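Marulanda Parents' Association
Minutes of the Regular Meeting
Oct 5, 2021

Chair: Fredy Cárdenas
Quorum: present

1. Call to Order
The Chair called the meeting to order and welcomed families new to the Association. The agenda was adopted as circulated.

2. Minutes of the September Meeting
The minutes of the September meeting were approved with one correction. Under Family Picnic, "Plullier Field" should read "Plullier Park."

3. Family Picnic Report
The Chair reported that 100 families registered for the September picnic. After the food and the park permit were paid for, $283 was left over. A motion to place this sum in the new parent meal fund was seconded and carried.

Members asked that next year's picnic start later in the morning so that it does not run into nap time. The request was noted for the planning calendar.

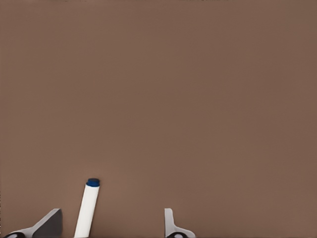

4. New Parent Meals
Meals continue to be delivered to households with a newborn during the first month at home. Two households are on the current list, and both have asked for dishes that can be frozen. Members signing up are reminded to list all ingredients on the lid and to use containers that do not need to be returned. Deliveries should be left at the door unless the family has asked for a visit.

A member proposed extending the meals to families who are adopting or fostering. The proposal was supported in discussion. Motion carried, effective immediately.

5. Mother's Morning and Father's Morning
The Association discussed whether to keep the two spring breakfasts or to replace them with a single event for all parents and grandparents. Several members noted that the present arrangement leaves some children without a guest to invite. Others wished to keep the mothers' breakfast, which has been held at Bisik Hall for many years. The matter was tabled to the next meeting. The Secretary will send a short survey to all households.

6. Toddler Playgroup
The playgroup will move to the Nesau Street room for the winter. The Chair reminded parents that they must stay with their children throughout the session and that snacks must be free of nuts. Outdoor shoes are to be left in the hallway.
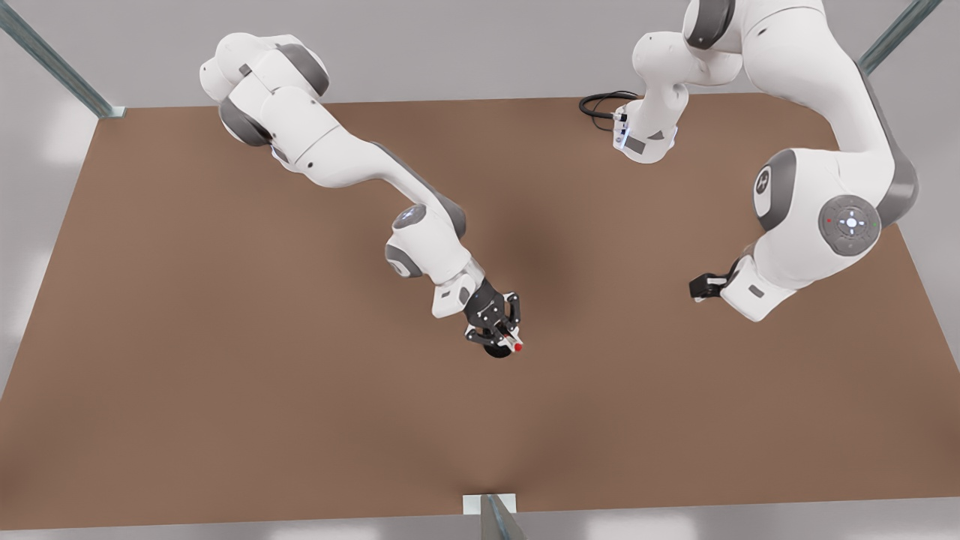

Two robot arms over a brown tabletop.

7. Other Business
Outgrown snowsuits and boots may be brought to the next meeting for exchange. Items should be clean and marked with the size.

A question about babysitting during evening meetings was referred to the Chair, who will report back.

8. Adjournment
There being no further business, a motion to adjourn was made, seconded and carried.

Respectfully submitted,
Secretary, Marulanda Parents' Association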